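The tray method, and why I still have a bed full of stuff

I have a low tolerance for tidying systems. In my experience they come with a name, a diagram and something to buy, and once you own the something, you have one more thing to put away. So when the Zolance newsletter turned up again with its "landing tray" method, I read it with my eyebrows up, and then tried it anyway, because the bedroom was bad enough that I would have tried a priest.

The method goes like this. You take a tray with low sides. You put it on the bed. Every small loose thing in the room goes onto it, and you aren't allowed to sort until the tray is full. Then you empty it onto the bedspread, put everything away in one pass, and start over. The newsletter says a normal bedroom takes 4 trays. I would like to meet the person with the normal bedroom.

My first complaint is the tray itself. They sell one, of course, with felt on the bottom. I used a stainless-steel one out of the kitchen, and I can report that socks don't care what they are lying on. If you're tempted by the felt, go look in your cupboard first. The only thing you need is a rim, and a low one, so you can see what you've thrown in. I tried a deep plastic tub back in December and it became a place where gloves went to live until spring.

My second complaint is the rule about not sorting. The idea is that sorting while you collect slows you down, and I'll grant them that much. It does. But the result is a heap in which a face mask is keeping company with socks, and then you have to deal with all of it at once, on the bed, at whatever hour you've reached. I started after supper. By the second tray I had decided the rule was written by someone who does this at ten in the morning with a coffee.

There's also the question of what counts as small and loose. A sock, clearly. A drawstring pouch, I suppose, though a pouch is supposed to be the thing you put other things in. A printed box? It has corners and takes up half the tray, so I left it on the bedspread next to the tray and called it furniture. The newsletter has nothing to say about boxes. It has a great deal to say about "visual calm."
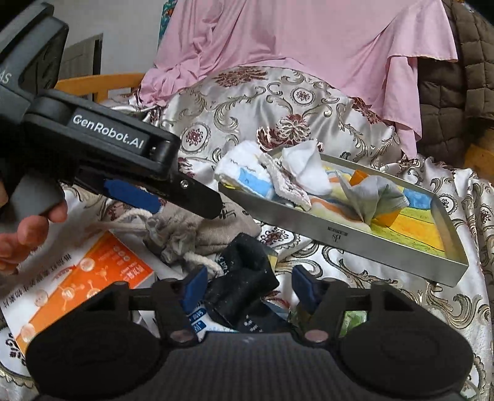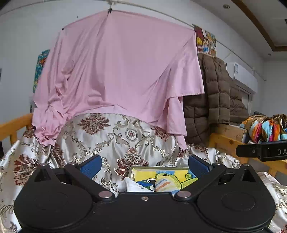
Umley

I keep being told that a patterned bedspread is a mistake for this kind of work. Zolance wants you to lay down a plain sheet first, in white or "oat," so that nothing gets lost. I don't own an oat sheet and I wasn't going to strip the bed to tidy the room. Mine is the shiny kind with scrolls and flowers all over, and I'll admit that a beige pouch does sink into it a little. A black sock does not. If your clutter is mostly pale, fine, put a sheet down. If it's mostly socks, save yourself the laundry.

What does matter on a satin finish is that everything slides. Set a tray near the side of the bed, sit down to fold something, and it will start creeping toward you. Keep it in the middle. I would have paid for that piece of advice, and it wasn't in there.

The drawing in the bottom of the tray is staying, by the way. It's bright, it's flat, and it's very hard to lose a tray with that much yellow in it. I notice it also does the job the felt is supposed to do, which I take to be stopping the clatter. Paper is cheaper.

Now the part where I have to be fair. Something about the tray does work, and I think it's only that it has an edge. When I tidy without one I pick up a sock, carry it to the drawer, see something wrong with the drawer, and twenty minutes later I'm refolding T-shirts and the floor looks the same as before. With the tray I stayed put. I filled it 3 times and the floor was clear, and I hadn't opened a single drawer. That's one tray under the official number, so either my bedroom is better than normal or the number was made up. I know which I'd bet on.

Emptying it was another matter. The newsletter promises that the putting-away pass goes quickly because "like finds like." Like did not find like. Single socks found other single socks, which is a different thing. I gave up on matching and made a pile for later, and making a pile for later is exactly what I was doing before I had a method.

The folded cloths were easy. Striped ones go in the linen drawer, and small patterned ones go wherever there's room. Face masks I never know about. They aren't clothes and they aren't medicine, and for years they've been drifting between the coat hooks and the nightstand. I've given them the pouch. We'll see how long that lasts.

The chair I did not touch. It has a pink cover over it and I've come to think of that as a finished decision. Zolance has a whole second installment on chairs, with the phrase "reclaim your seating" in it, and I've read that one too, and no. A chair in a bedroom is for putting things over. I suspect everyone who writes about this knows it.

For the record, I looked up what the proper tray costs now and it's about 100 dollars with the lid. I can't think what the lid is for. If you put a lid on it, you've got a box, and we've already been over boxes.

I'll do another round on the weekend, mostly for the sock pile. If I get through it I'll say so, and if the pile is still there I'll probably write about Lengyel's drawer dividers, which several of you keep telling me to try. I have my doubts about those as well — they come in a set of 114 pieces, and I've only got the one drawer free.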